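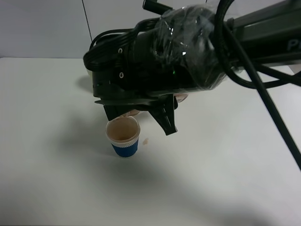

Brovwood ripple sleeve paper cups, small, blue – review

Posted 11/29/19 by Ikechukwu Dauda

I drink a lot of coffee and I have opinions about what it comes in, so when the old stack of paper cups in our workshop kitchen finally ran out I volunteered to order the next lot. We'd been on the same thin white ones for ages, the sort where you have to put one inside another if you want to carry it further than the kettle, and I was thoroughly sick of them. I went for the small Brovwood ones with the blue corrugated sleeve, a box of 276, and we've been using them since October. I've got through more than my fair share, so I reckon I'm qualified to have a moan and a bit of praise as well.

First thing to say is that they are small. Properly small. I knew that when I ordered them because it's in the name, but I still took one out of the box and thought, oh. If you're a mug-of-builder's-tea person you will be disappointed, and you'll be back at the kettle before you've sat down. For an espresso with a good slosh of milk, or a short white coffee out of the Cernis machine, it's the right size. I've come round to it. I used to pour a great big coffee and leave the bottom third to go cold with a skin on it, and now I drink the whole thing and go and get another if I fancy one (I usually fancy one).

The sleeve

This is what you're paying for, so I'll go on about it a bit. It's a band of blue corrugated stuff that goes round the lower half of the cup, and the top is left plain with a white rim. I wasn't sure about it stopping halfway. The bigger ripple cups you get from takeaways tend to be wrapped nearly all the way up, and my first thought was that they'd saved themselves some cardboard at my expense. In use it's fine, mostly. Your fingers naturally go round the bottom half of a cup this size and the ridges give you something to hold on to, even with slightly greasy workshop hands. Hot coffee straight from the machine, I can pick it up and walk off with it. No doubling up! I'd have bought them for that alone.

Where it falls down is if you're someone who picks a cup up by the rim, like a claw coming down from above. My colleague Yusuf does this with every cup he has ever owned and he says they're too hot. Well, yes. Hold it by the blue bit, Yusuf.

The ridges run a bit sharp on some of them, where the sleeve meets itself. You can feel the join with your thumb. It doesn't hurt or anything, I just find myself picking at it during long phone calls, and if you pick at it enough it will come up at the corner. That's on me really, but if you've got fidgety hands then be warned. I've never had one slide off altogether, though I've had a couple that twisted round when I gripped them hard.

Do they leak?

One has, so far. It was a slow weep from the bottom seam, and I only noticed when I lifted it up and there was a brown ring on the bench. Everything else has held. I left one half full overnight as a sort of test (all right, I forgot it) and the bottom had gone a bit soft by morning but hadn't let go. I wouldn't trust it for two nights. With boiling water and a teabag left in they seem to go soft quicker than they do with coffee, and I couldn't tell you why that would be. Could be that I just leave the tea for longer.

They do stain, and you'll see it because the inside is pale. Any milky coffee leaves a light brown coating down the inside, and by the second fill it looks like something from the back of a van. I don't mind at all. I'll use the same cup for a whole day, three or four refills, and I'd say that's where these are better than the thin ones, which were going floppy round the rim after the second. The rim on the Brovwood holds its roundness nicely. Fourth refill is my limit, and by that point it's got a bit of a chew to it.

Standing up on the bench

You'd think any cup could stand up, but the old ones were so light that they'd skid off if you opened a door. These have a bit more to them. Our tops are plain white and very smooth, so anything with a slippery bottom goes for a wander when you nudge it, and empties are the worst. The blue cups aren't heavy by any stretch, but the sleeve puts a bit of extra stiffness low down and they seem to stay put better. Catch one with a trailing cable and it will still go over, full or not. I've lost one full coffee that way and it was entirely my fault – I yanked the lead without looking.

And the colour helps more than I expected. White cup on a white top, you lose it. You put it down next to whatever you're doing, turn round, and your elbow finds it before your eyes do. The blue band you can see from across the room. I'd have paid a bit more for that and I hadn't even thought of it when I was ordering.

Whatever cup you use, by the way, white benches show every single thing. Biscuit crumbs, drips, the lot. I now keep a damp cloth by the machine and I've become the sort of person who wipes round other people's cups.

Lids, and what they cost

No lids in the box, and this annoyed me. The listing showed them with lids on, and then you scroll right down and find the lids are sold separately. I tried some Villitz ones we had in the cupboard and they're a whisker too big, so they sit on top looking convincing and come away the moment you tilt. Don't be tempted. I went without in the end, as we're only going from the kitchen to the bench, but if you wanted these for a stall or a school fair you'd need to sort out the proper ones first, and that bumps the price up.

I paid £17 for the box, delivery on top. The thin ones work out cheaper per cup, no argument, but we were using two at a time and binning them after one drink, so I honestly think we're no worse off. You can get a trade carton of 1680 if you've got somewhere to keep it. I looked at that for a good few minutes and then remembered the size of our cupboard.

The packaging was a plain box with the cups in sleeves of thin plastic, stacked tight. A bit too tight. Getting a single cup off the stack is a faff, as the blue bands grip each other and you end up pulling out three and having to peel them apart. I've taken to separating a dozen or so at the start of the week and leaving them upside down on the tray. There were 14 in my box with a dented rim, all from the same end, so I'd guess somebody dropped it on the way. I used them anyway. They poured and drank the same, they just looked a bit sorry for themselves.

Recycling

I can't give you a proper answer on this one. The box has the usual symbols and a line telling you to check with your council, and our council's website says paper cups go in the general waste unless you take them to a collection point. The sleeve will pull off if you're patient, and I've been putting that part in with the cardboard. If you care a lot about this, buy everyone a mug. I did suggest it here. We had mugs before, and they lived in the sink growing things.

Would I buy them again?

Yes, and I've already put the next box in the basket. I'd like the sleeve a bit taller and I'd like them not to cling together like that, and I think showing lids in the photo when there are no lids is cheeky. I'm also tempted by the next size up for the tea drinkers, who have been making pointed remarks. But for short coffees, carried about and put down next to whatever you're working on, I've not used a better paper cup.

Four out of five. Would have been four and a half with the lids.

Edit: someone has asked whether they're all right in the microwave. Mine says no on the bottom of the box, so I haven't tried it.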